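Cornham students teach robot hand to fold the washing

Print this story | E-mail to a friend
14 shares | 4 comments

Students at Cornham College are spending their lunch hours trying to get a robotic hand to pick up and fold cloth, ahead of a regional contest in July.

The robotics club has 19 members, aged between 16 and 18, and meets in a ground-floor workshop next to the art rooms. It was set up two years ago and entered its first competition last summer, when its wheeled robot went out in the opening round.

This year the club has picked the household tasks class in the Mutau Challenge, which is open to schools and colleges across the county. Teams must lift a piece of cloth from a table, fold it in half and put it down inside a marked square. Each team gets 2 attempts and the better score counts. 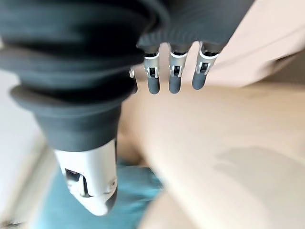

Cloth is harder to handle than the blocks and cups used in the other classes, the club says, as it changes shape each time it is touched. Members began with tea towels and have moved on to thinner fabric, which tends to slip or bunch up.

The hand is on loan from Raton, an engineering firm on the Quansah estate, until the end of the summer term. Students write the control programs themselves and keep a log of each run, noting how far the thumb and fingers were closed and where the cloth was gripped. The log now holds 300 entries.

A spokesman for the college said the club had been "a steady bunch" and that several members hoped to study engineering. He said new members were welcome in the autumn and did not need to know any programming – the first few weeks are spent on the basics.

The club will show its work in the main hall at the college open evening, from 6.30pm. Entry is free and parking is at the rear, off the lane.

Comments (4)

millbank_jo
My daughter is in this club and loves it. She still won't fold anything at home.

Retired Fitter
Good to see a local firm lending kit out. More should do it.

cornham92
Is the open evening for everyone or just parents?

millbank_jo
Everyone, cornham92. It was on the letter that came home.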